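Teaching an Arm to Tidy: Drawer Demonstrations for the Pevero Project 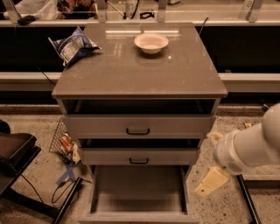
Cheng
Student, data collection and labelling
3/18/26

We planned on 283 demonstrations of an arm working three drawers, a bowl and a snack bag. We kept 243. The other 40 taught us plenty, but we'd rather the model didn't learn any of it.

Each run starts with the drawers open by different amounts, as our early policy had memorised one favourite position and grabbed at air everywhere else. The bowl behaves well. The snack bag changes shape whenever it's touched - our labelling guide now gives it 11 lines, and the bowl gets one. More runs are booked for July.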